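4.2 What we bought, and what we'd buy again

I'll be upfront that the budget drove more of this study than the research questions did. We had money for one decent arm or for several cheap hand-held grippers with a camera on each, and I went back and forth on it for most of a month. Evie Cheetham, who was handling our purchasing at the time, finally asked me what we'd do if the one decent arm broke in week three. I had no answer, so hand-held it was.

We got quotes from Prosora and Stondeo. Prosora wanted us to take their whole package (mount, fingers, software license, a support plan I'm fairly sure we'd never have called), and the total came out well past what we could spend. Stondeo would sell the parts one by one, so we went with them and ordered 2 complete units plus a box of spare fingers. The spares looked like an extravagance on the order form. They weren't! Fingers are the part that hits things, and in our plan they hit things all day long – tabletops, drawer fronts, and above all floors.

Floors deserve a word here, as they changed the shopping list. Picking small items up off the ground was 237 of our 1,000 planned trials, and we wanted those done on real floors in real rooms, old parquet included (Figure 3). A bench top in a lab is flat and one color. An old block floor has seams, chipped corners, and stains, and a fingertip can catch on any of them. 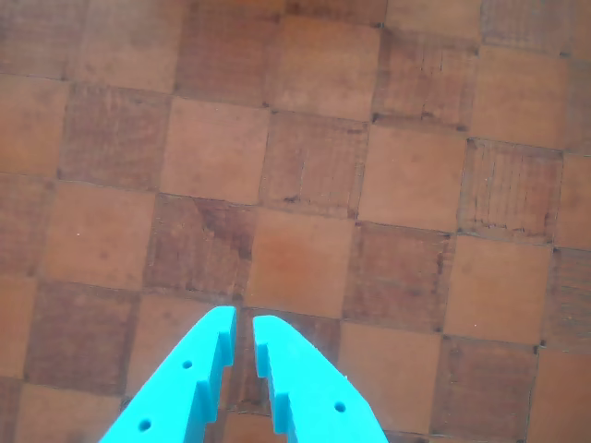
Figure 3. Notched cyan fingers over a checkerboard parquet floor.

So we moved money around. I cut the second laptop, which hurt, and put that line into fingers and lens covers. I also set aside 10 percent of the equipment budget for things we hadn't thought of, on the advice of Tsoukalas, our parts supplier, who had clearly watched other groups come back in December with an empty account. We'd spent all of it before the pilot at Stultwood was over, mostly on batteries and memory cards.

If you're planning something similar, I'd price the small stuff first. We did it the other way around, started with the big-ticket items, and then squeezed cables, cards, and cases into whatever was left. I'd also ask every vendor for the lead time on a single replacement finger – not on the full unit, which they'll all quote you happily. Stondeo gave us a straight answer on that, and it counted for more with me than the price did. The full parts list, with what we paid for each item, is in Appendix B.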